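用了一个夏天的Prikalora套件：一个不太会编程的人的记录

最后更新：2025年9月17日

我先说明我的情况，这样读者可以判断我的意见对自己有没有用。我的专业是包装工程，机械臂我会用，可是用得不深。中文是我的第三种语言，我写博客也是为了练习，如果有句子不自然，请在留言里告诉我，我会改。

六月的时候，我们买了Arnow公司的Prikalora套件。简单地说，它是给已经有机械臂的人用的：一个夹爪，一个装在夹爪上的小相机，一块连接用的法兰，一套示教软件，再加上一年的远程支持服务。机械臂不包括在里面。价格是436欧元一个月，这是租的价格，也可以买断，但是买断要另外问销售，网站上没有写。我不喜欢网站上不写价格的公司，不过这次我还是选了他们，理由后面会讲。

在Prikalora之前，我们比较过另外一家，叫Jasoron。Jasoron的套件功能更多，有一个带力反馈的版本，手指可以换很多种。他们的演示也做得很漂亮。但是他们要求使用自己的控制器，我们已有的控制柜就没有用处了。Haiyan Jin跟我一起看了两家的资料，她的意见是，我们的任务很简单，不需要付钱买一个新的控制器。我同意她。我们的任务确实简单：拿起一个小的木块，放进一个纸箱，换一个位置再来一次。

听起来像小孩子的游戏，但是对我来说，这是最好的测试。纸箱的盖子是软的，每次打开的角度不一样，有的时候往外倒，有的时候又弹回来一点。如果一个系统只会在硬的、方的、每次都在同一个地方的塑料盒里工作，那么对做包装的人没有什么意思。所以我从第一天就用旧的纸箱，有折痕的也用。

安装

安装比我想的快。套件的箱子里东西放得很整齐，每个袋子上都有号码，号码跟说明书里的图是一样的。法兰上的孔跟我们的机械臂对得上，螺丝也给了，还多给了几颗。从打开箱子到夹爪第一次开和合，我用了大概40分钟，其中有一部分时间是在找我自己的内六角扳手。

线是比较麻烦的地方。夹爪有一根线，相机有一根线，两根都要沿着机械臂的外面走到底座。说明书里说“请留出适当的余量”，可是没有说适当是多少。我第一次留得太少，手腕转到一边的时候线就拉紧了，软件马上停下来报错。第二次我留得太多，线挂下来，有时候会进到相机的画面里。第三次才差不多。我的建议是，先让机械臂慢慢地走到你要用的每一个极端位置，再把扎带拉紧。扎带是套件里给的，质量可以。

说明书有232页，英文版。中文版也有，可是比较短，里面缺了关于安全区域的一章。我写信问Arnow，他们说中文版正在更新。到今天我还没有看到新的。如果你的同事不看英文，请注意这一点，安全区域那一章是必须看的。

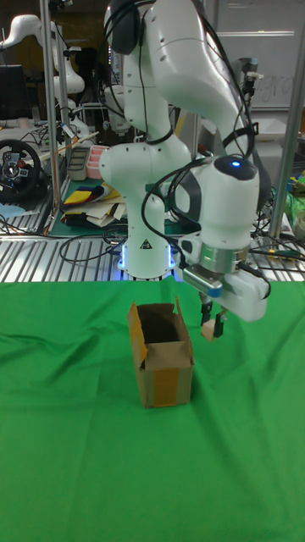
软件的第一次启动需要联网，要登录账号，然后下载一个比较大的文件。我们工作的地方网络不快，所以我去喝了茶。以后就可以离线使用了，这一点我很满意。我见过别的产品，每一次打开都要问服务器可不可以打开，这样的东西放在车间里是不行的。

界面是浅灰色的，按钮很大。左边是动作的列表，中间是相机的画面，右边是参数。语言可以选中文，翻译得大部分正确，只有几个地方奇怪。比如“释放”有一页写成“发布”，我猜是英文的release翻错了。我第一次看到“发布物体”的时候想了很久，不敢按。后来我把这个错误告诉了支持部门，他们谢了我，下一个版本就改了。

示教的方法

示教有三种方法。第一种是用手推着机械臂走，走到一个位置按一下按钮，软件就记住。第二种是在屏幕上用箭头移动。第三种是他们宣传得最多的，叫“演示学习”：你操作机械臂把同一件事做很多遍，每一遍的位置都有一点变化，软件从这些记录里学习，然后自己做。

第一种方法我用得最顺手。推的时候阻力很小，停下来以后也没有明显的下沉。缺点是手推的时候人的手臂会挡住一部分视线，放木块进纸箱的时候，我常常看不清楚夹爪的手指离箱盖还有多远。我的办法是推到差不多的地方，然后换成第二种方法，用箭头走最后的一小段。软件允许在中间换方法，不用重新开始，设计的人应该是自己做过这个工作的。

第二种方法慢，但是准确。箭头有两种坐标，一种跟着底座，一种跟着夹爪。我建议新手一开始就用跟着底座的坐标，脑子不会乱。我自己在夹爪坐标里按错过方向，夹爪就往桌子下去了。幸好我把速度限制得很低，而且桌上铺了布，没有坏东西。关于布，我多说一句。Arnow的支持人员建议我们在桌上铺单一颜色的布，颜色要跟物体差得远。我们用了绿色的，木块是浅色的，相机找木块就容易了。布上有皱纹没有关系，我试过把布拉得很平，识别的结果没有看出区别。

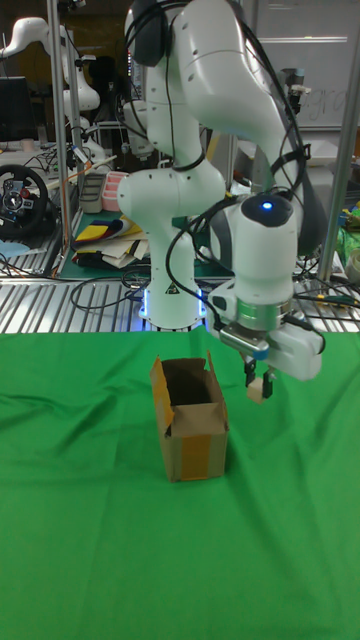 第三种方法需要耐心。手册建议至少记录40遍才开始训练。我第一次偷懒，记录得少，训练出来的动作看起来很犹豫，夹爪到了木块上面就左一点右一点，像一个人在超市里选水果。后来我老老实实地按照手册做，每一遍换木块的位置，有的时候也把纸箱转一个小的角度，动作就平滑多了。

记录的时候，有几件事手册没有写，或者写在很后面，我在这里写出来：

开始以前，把不需要的东西从布上拿走。背景里乱一点可以，我们后面的工作台一直是乱的，软件可以设置一个区域，区域外面的它不看。但是区域里面的东西，它都会当作有意义的。

每一遍的速度要差不多。我下午比上午慢，训练以后机械臂也有一点这样，有的动作很快，有的动作忽然慢下来。Haiyan看了以后说，它学会了我的午饭。

纸箱的盖子要固定一下，或者干脆完全不固定。我试过半固定，用一点胶带，结果胶带在中间松了，前面的记录和后面的记录里盖子的样子不一样。后来我决定不固定，让它学习各种样子。

做错了的那一遍要马上删掉。软件里删除的按钮在第二层菜单，不好找，叫“管理片段”。

夹爪

夹爪是Kowalczyk做的，Arnow只是把它放进套件里。这在订货的页面上写得很小，但是对售后有影响：如果夹爪坏了，要先寄给Arnow，Arnow再寄给Kowalczyk，时间就长。我们的没有坏，所以真的要多久，我不知道。

夹爪是平行的，两个手指往中间合。手指上的垫子是深色的，摸起来像橡胶，摩擦力很好。夹小的木块完全没有问题，力量可以在软件里调。我从最小的力量开始试，最小的时候木块会慢慢地滑，往上加两格就稳了。我也试过别的东西：橡皮、药盒、一小卷胶带。药盒最难，力量大一点就会压出痕迹，小一点在移动的时候会歪。如果你主要是做药盒这一类的薄纸盒，我会建议你问问吸盘的版本，不要用夹爪。
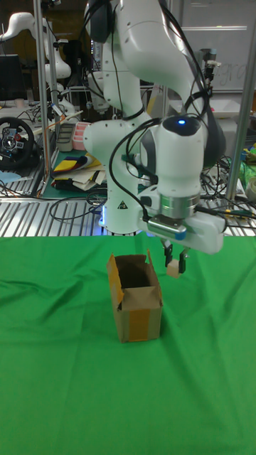 夹爪夹着小木块，停在打开的纸箱上方偏右一点的位置。

放下的高度是我调得最多的参数。太高，木块掉下去会在箱子里跳，声音也不好听。太低，夹爪的外壳会碰到箱盖。我们的纸箱是窄而高的，所以夹爪不能完全进去，只能在箱口附近放开。软件有一个功能叫“柔和放置”，意思是手指慢慢地张开，可是对这种情况帮助不大，木块反正要自己掉到箱底。我最后在箱底放了一片泡沫，问题就解决了。有的时候便宜的办法也很好。

装在夹爪旁边的小相机，我的评价是中等。光线好的时候很清楚，傍晚我们关掉一半的灯以后，画面里的噪点就多了，识别的框会抖。套件里没有灯。手册说“推荐均匀照明”，我认为既然推荐，就应该把灯也放进套件里，或者至少告诉我们买什么样的。我们后来从别的项目借了一个灯，贴在架子上，够用。

还有一个小问题，相机很靠近手指，夹住东西以后，画面的一大部分就是这个东西。所以去箱子的那一段路，小相机看到的箱子很少。Arnow的解决办法是可以再连接一个固定的外部相机，软件支持，但是相机本身要另外买。我们正好有，就连接上了。标定用一张打印的格子纸，按照屏幕上的步骤做，我做了两次，第一次纸没有贴平，结果差得很远。请把纸贴在硬的板上。

支持服务

现在讲我为什么选了Arnow。买之前，我给两家都写了同样的一封信，里面有三个很基本的问题，其中一个问题我自己后来看都觉得有点傻。Jasoron给我回了一个很漂亮的PDF，里面没有我的答案。Arnow回信的人叫Ignacio Hutchins，他一个一个地回答了，傻的那个也回答了，还附了一张他自己用笔画的图。我对公司的感觉常常就是从这样的小事来的。

买了以后，支持也基本上是这个水平。远程的时候，他们可以看到我们的屏幕，可是不能移动机械臂，移动必须由现场的人按着使能按钮才可以。我认为这样是对的。有一次我们的动作总是在同一个地方停，错误的代码在手册里找不到。Ignacio让我把日志发过去，第二天他告诉我，是我在设置安全区域的时候把高度的单位弄错了，我写的是厘米，软件要的是毫米。输入框的旁边没有写单位。他说他会把这个意见交给开发的同事。新版本里单位还是没有写，所以我在这里再说一次，请写单位。

不好的地方是时间。他们的支持只在欧洲的上班时间，如果你在中国，你的上午是找不到人的。有一个论坛，但是人很少，我发的两个帖子，有一个到现在只有我自己的回复。

一般工作的一天

后来几个星期，我们的使用已经很固定了。打开电源，等底座的灯亮起来，让机械臂回到原点，检查线，然后放纸箱和木块。我习惯把纸箱有时放在夹爪的左边，有时放在右边，这样可以知道模型是不是真的看到了箱子，或者只是记住了方向。一开始的模型只是记住了方向，箱子换到另一边，它还是很自信地走到老地方，把木块放在布上。我不得不补录了很多。补录以后的模型对两边都可以，只是箱子离底座太近的时候，手腕的姿势很别扭，我就不放在那里。

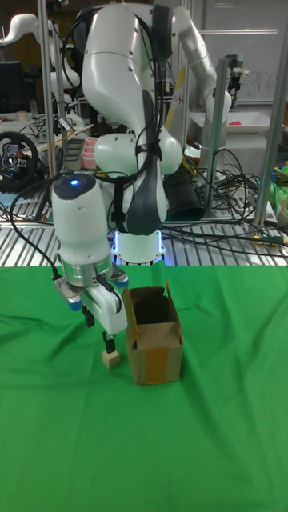
手指在桌面上合向木块，纸箱在夹爪的右边。

抓取的那一步，木块的角度很重要。木块的边跟手指平行的时候最容易，转了一个角度的时候，手指合上会把木块推正，一般也能抓住。最不好的是角在中间，手指先碰到两个角，木块就会转一下跳出来。软件有一个选项“对齐到边”，打开以后手腕会先转到合适的角度再下去，速度慢一点，可是安全得多。这个选项默认是关的，我不明白为什么默认是关的。

噪音很小。夹爪合的时候有一个轻的“嗒”，机械臂本身几乎没有声音。我们可以在旁边正常讲话、开会。只有当保护性停止的时候，软件会发出一个很响的声音，我第一次听见时把杯子里的茶洒了一点在裤子上。音量可以在“系统—通知”里调小，但是不能完全关掉。

更新软件的时候请小心。夏天里有一次更新以后，我们的外部相机标定没有了，要重新做。更新说明里没有写这件事。现在我每次更新以前都把整个项目文件夹复制一份，放到另外的硬盘上。恢复的时候直接复制回去就可以，不需要特别的工具。

我的意见

如果你已经有一台机械臂，任务是小的、硬的东西，一次一个，放进盒子或者箱子，我觉得Prikalora是值得试的。示教的部分做得好，不会编程的人也可以在几天里学会。如果你需要很快的速度，或者要夹软的、薄的东西，我不推荐，至少不推荐夹爪的这个版本。演示学习的功能有用，但是请不要相信广告里那种“示范一下就会”的句子，它需要很多遍好的记录，而做好的记录是一个很枯燥的工作。

租的合同我们会续到年底。中间我想试一试两个箱子的分拣，按照木块放在哪一个箱子里来做，软件里有“条件分支”的功能，我只打开看过一次，还没有用。Haiyan想试带盖子的箱子，要机械臂自己把盖子合上。我觉得用一个夹爪很难，她觉得可以先用夹爪的侧面推。等我们试了，我再写。

有两个读者在上一篇下面问我，训练用的电脑需要什么样的显卡。我们用的是办公室里一台旧的台式机，训练一般放在晚上，早上来看结果。手册的附录里有一张推荐配置的表，比我们的高，但是低一点的也能运行，只是要等。另外有人问能不能把记录导出来，可以，在“管理片段”里面选“导出”，图像和关节的数据会分成两个文件夹，时间的对应关系在一个表格里。表格第一行的名字是德语的，我已经写信问他们了。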